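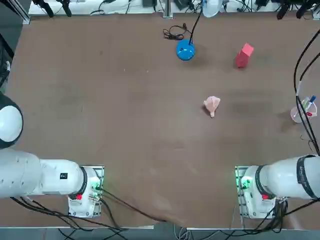 *Cup of markers, red block and the rest of the table.*

**Nurkodstead 3.1: Mornmont gate timer**

**ciobanu_rz** (Rodica Zamfir)
Since the February patch the gate at Mornmont opens 400 ticks early if the host has frame limiting off. Tested on the 1956 map variant only. Clients see the old timer, so the siren plays after the doors have moved.

**olemton_k**
Can't reproduce. Dedicated server, limiter off, gate opens at 3000 every time.

**ciobanu_rz**
Dedicated servers use a fixed step. Try a player-hosted lobby.

**halfbrick**
Pretty sure it's meant to happen. The patch notes say "gate timing adjusted" and the next event starts at that gate.

**olemton_k**
Adjusted for everyone, then. A timer that depends on the host's frame rate is a bug. Player-hosted lobby does it here too, 2600.

**halfbrick**
Fine, but the siren was always late on my machine, even in season two.

**ciobanu_rz**
Separate fault, the audio queue. Report filed with both logs. Cap the host at 60 until it's fixed.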